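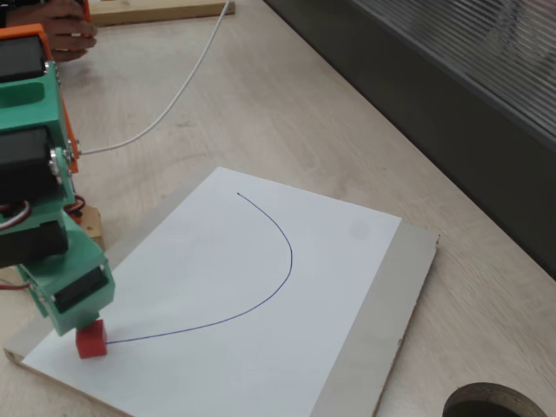

Someone going by the name Ultard replied overnight under my last post to say the shoulder is the whole problem with arms this size, that I should stop fiddling with the wrist, and that any arm made of printed brackets will draw a wobble wherever the shoulder servo changes direction. Fair enough. I read it over breakfast and took it to the workshop with me.

2018-11-17

Bundley was open from nine and the heating wasn't on. Worked in my coat until eleven.

First job was the shoulder play. Held the upper housing and rocked the forearm and there was movement at the horn, so Ultard had a point. Took the horn off. The screw into the servo shaft was tight but two of the small ones round the edge had backed out. Put them back in with threadlock, left it alone for a while, and re-glued the foot on my stool, which has needed doing since October.

The orange parts are all the second printing. The first set were green like the rest and I ran out. No difference in strength that I can find, but the orange filament is a bit glossier and the holes come out tighter, so every one has to be opened up with a drill held in the fingers. Did the spare side plate while I was thinking about it.

Then the lookup table. Sevum (the drawing program, still no better name) had been working out the joint angles fresh for each point and the arm stuttered when the points were close together. I've moved it to a stored list. The curve I use for testing is now 300 points, sent at an even rate, and the motion between them is left to the servos. It used to be 1,000 points and it was worse. I don't fully understand why fewer is better. Possibly the servos ignore very small changes and then catch up all at once.

Ran the curve in blue on a clean sheet over the grey board. It starts low on the left, goes out round the bend and comes back up to finish near the top. The line came out thin and even the whole way along, with no gaps. I had been expecting a kink on the bend, going by last week's sheets, and looked for one with the magnifier. Couldn't find it.

I don't want to make too much of one good line. The same curve run after lunch finished 2 mm short of where it should have. Ran it again, same shortfall. So it repeats, which I can work with, but something had shifted between the morning and the afternoon. Candidates: the horn again, the board moving on the table, the supply sagging when everything was warm. Checked the horn and it was solid. Put a pencil mark along the edge of the board so that next time I can rule that one out.

Current draw is the thing I keep putting off. The supply is rated for more than I need on paper but the voltage drops when the shoulder and elbow start together. I wrote down 2,649 as the shoulder's raw position reading at the finish point, to compare against tomorrow with the longer power lead swapped out for a short thick one. If the number is the same and the pen is still short then it's mechanical and I'm back to brackets.

The red block at the tip is staying. I had plans for a proper sprung holder and printed half of one, but the plain cube has behaved and the sprung version adds weight right where I don't want it. Half a holder now in the scrap tub.

Wiring still a mess. The loop on the left side sticks out further than it should and I've already caught it once with a sleeve. Cable ties on the list, also a longer screw for the elbow.

Looked at the Xaba library again in the afternoon for the smoothing. The documentation is mostly for wheeled things and I gave up after an hour. May come back to it if straight lines turn out as bad as I think they will. Curves flatter this arm. A long straight line needs the shoulder to slow, stop and reverse, and that's exactly the case Ultard was on about.

Wrote back to say the screws had been loose. No answer yet.

Packed up at five. Tomorrow: short lead, the same curve, then a square — a small one.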